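Nov 20, 2018
by Tegwen Ellis

My grandmother never followed a recipe in her life, and I have spent most of this November trying to write hers down anyway. It started with the nut cake. My cousin Anselmo Tello swears it took 300 grams of walnuts, and I remember a coffee mug filled "to where the handle starts," so you can see the trouble we're in!
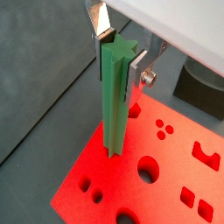 A green star, just over the red board.

We baked it four times at my place in Millomgate. The first one sank, the second was fine but tasted like somebody else's grandmother made it (sorry, Anselmo), and the third we ate so fast I forgot to take notes. I do think we have the oven right now – low, and a good while longer than seems sensible. The lemon peel goes in with the butter, early, and you really have to rub it with your fingers.

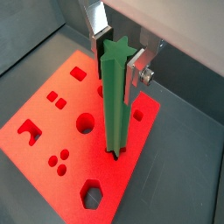 Green star, red-orange foam.

I'm still stuck on the syrup. She wrote one word on the back of an envelope, and my aunt reads it as "clove" while I read it as "close." I'm making it with cloves for Thanksgiving and will report back when the plates are washed.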